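What Is a Cup Made Of?
Savham Children's Learning Pages

A cup has one main job, which is to hold a drink. Cups can be made from many materials. Paper cups are light and are often used only once. Many have a thin lining that keeps the drink from soaking through.

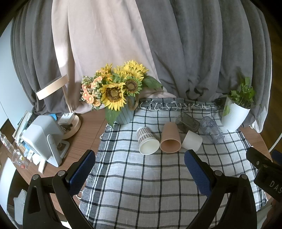

Clear plastic lets you see how much is left inside. Glass can be clear or tinted, and it can be washed and used for years, but it may break if it falls.

Ask an adult before you handle glass. Then find two cups at home and compare how heavy they feel.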